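Notes from the Housekeeping Side: Duvets, Skirts and the Guest Rooms

Seon-mi Min asked for a short piece on how we are making the beds at Grarnstead now, as the instructions have changed twice over the winter and there are still old sheets of paper taped inside some of the linen cupboards. Please take those down. The version that follows is the one we are using from March.

We changed over from blankets and coverlets to plain white duvets last year. The reasons were mostly to do with laundry. A coverlet took up most of a machine on its own and was often not washed between guests, while a duvet cover goes in with the sheets. The cost of the changeover came to 2243, including the spare covers, and Arlindo Seixas has the receipts if anyone wants to look at them. There are 31 beds across the two buildings and every one of them now has the same kind of duvet, apart from the cot in the family room.

Making the bed goes as follows. Pull the bed out from the wall if you can do it without dragging it. Put the fitted sheet on, far corners first. Check the bed skirt before anything else goes over it, and straighten it if it has ridden up on one side. The skirts are held only by the weight of the mattress and they travel. If one is badly twisted, you will need a second person to lift the mattress while you pull it level. Dae-han Do has asked that people stop trying to do this alone, after he hurt his back in February.

Turn the cover inside out, reach in and take hold of the two far corners, then grip the corners of the duvet through the cloth and shake the cover down over it. Most people find this easier standing at the foot of the bed. Do up the buttons or ties and lay the duvet with the closed end toward the pillows. The covers with the woven stripe should have the stripes running straight, as a slight slant shows up from the doorway.

The foot of the bed is where most of the trouble is. When the duvet is spread from one side only, the filling slides into the near corner and makes a thick lump there. Take the corner in one hand, lift it clear of the bed, and run the other hand back along the edge toward the middle. Then let it down. The duvet should hang over the sides, but it should not be tucked under the mattress. Guests pull it out again, and the tucking strains the seams. Ha-neul Woo has mended nine of them since the new year — all at the same corner.

On the rooms themselves: the carpet tiles have been down for two years and are holding up well. The stripes hide a good deal, so please vacuum by routine and not by what you can see. Run the vacuum along the black baseboard as well, with the narrow tool, and do the corner where the walls meet. Move the nightstands when you do this. They are light, but lift them by the body and not by the legs, which are thin and are only screwed in from underneath. Anything a guest has left on top of a nightstand goes in a labeled bag to the front desk on the same day, however small it is.

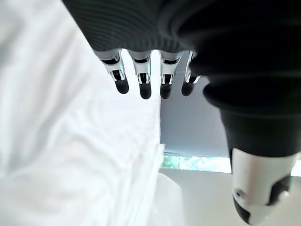
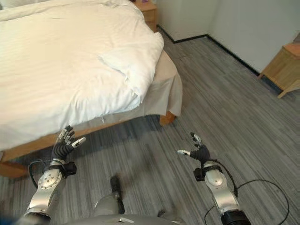
Wooden bed frames want very little attention. A dry cloth is enough for most visits, with a slightly damp one along the rail at the foot, where shoes catch it. Do not use the spray polish from the old stock on the frames. It leaves a film that comes off on the skirts, and it does not wash out. Tatsuya Oda is collecting what is left of it, so leave any cans you find by the back stairs.

Two things still need to be settled. The first is how often the duvets should go out for cleaning, as opposed to the covers. Orkis did the last lot and the work was good, but they kept them for close to three weeks and we ran short. Zirnamberg has offered a quicker turnaround at a higher price, and Arlindo is asking whether they would take a smaller number each month. The second is storage. Spare duvets are at present on the top shelf of the upstairs cupboard, which several people cannot reach, and they are being squashed by the boxes next to them — please do not add anything else to that shelf for now.

If your copy of the room checklist still mentions coverlets, ask Seon-mi for a new one. She is in the linen room most mornings until 11.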